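Pricing and paperwork for working photographers
Speaker notes – Kirsty Rowbotham
Talk length: 40 minutes plus questions

Before starting: check the clicker, put the handout on the chairs, ask who in the room has already been paid for a photo job. Most hands usually go up. Then ask who had a written agreement for it. Fewer hands.

Opening. I shot portraits and small business work in Brolldale for years before I wrote a contract. The one that changed my mind was a restaurant job. We agreed on a price by text message. The owner thought it included every file I shot, full editing, and use on billboards. I thought it included 4 finished pictures for a menu. We were both annoyed and neither of us had anything to point to.

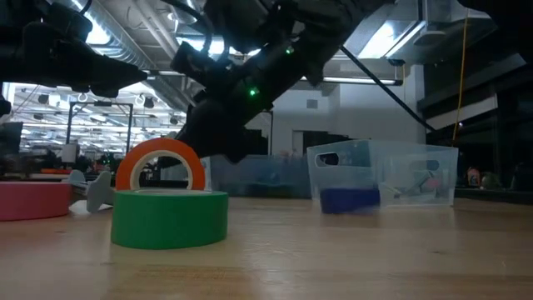 Brolldale, January 2022

Slide 2 – What a quote should say
Read the list slowly, people write this down.
Who the client is, with the legal name of the business. Date and place of the shoot. How long you'll be there. How many finished pictures they get, and in what format. When they get them. What they may use them for and for how long. What it costs, and when each part is due.
Mention that "finished" needs a definition. Mine says color corrected, cropped and straightened. Skin retouching and background removal are priced separately.

Slide 3 – Working out a day rate
Start with what it costs to be open for business, before any pay for yourself. Insurance, software, repairs, travel, accounting, website. For the sample on the slide that comes to 2,000 a month. Then add what you need to live on. Divide by the number of days you can really shoot, and leave out the days you spend editing, invoicing and chasing people.
Pause here. Someone will say their number came out too high. Tell them to check the days first, then the costs. Don't let them drop the rate before they've done that.

Slide 4 – Deposits
I take a deposit on every booking. For small jobs it is a flat $300. The date isn't held until it arrives. The wording I use is on the handout.
Story, if there is time: the Strachan wedding. They moved the date twice. The agreement allowed one free change and charged $100 for the second. They paid it without any argument, and I had a clear line to show them.

Slide 5 – Licensing
This is the part people find hard. Go slowly.
In most cases, if you are self-employed you keep the copyright and the client buys permission to use the pictures. Rules differ from place to place and a staff job is different again, so tell them to get advice for their own situation.
Three things to settle: where the pictures will appear, for how long, and whether anyone else can use them too. A bakery putting a picture on its own website is a small license. The same picture on packaging in every store is a much bigger one.
Use the Pluditz job here. They wanted product pictures for an online catalog, one year. In October they asked to use two of them on a trade show wall. Because the license said online only, it was a short email and a second invoice.

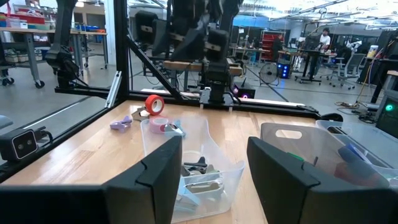

Should I give a client the raw files if they ask for them?
That's your choice, and it should be in the agreement before the shoot. I don't hand them over as a rule. If a client has their own retoucher and needs them, I charge extra and put in writing that the edited result is theirs to answer for.

(That one comes up every time, so take it before slide 6 even if the rest wait until the end.)

Slide 6 – Getting paid
Send the invoice the same day you deliver. Put the due date at the top in plain words. Reminder one day after it's late, polite, with the invoice attached again. A phone call a week after that. With larger companies, ask at the booking stage who handles payments and whether they need a purchase order number. Zellham held one of mine for two months over a missing number, and I could have asked for it on day one.

Slide 7 – Records
Keep the quote, the signed agreement, the model releases, and the invoice in one folder per job. Back it up with the pictures.
Model releases: get them signed before you start shooting. Spare blank copies in the camera bag, and a pen that works.

If running late, skip the Strachan story and shorten slide 7.

Handout has the quote checklist on the front and the deposit and license wording on the back. Extra copies by the door. Sign-up sheet for the spring pricing workshop goes around during questions – remember to collect it.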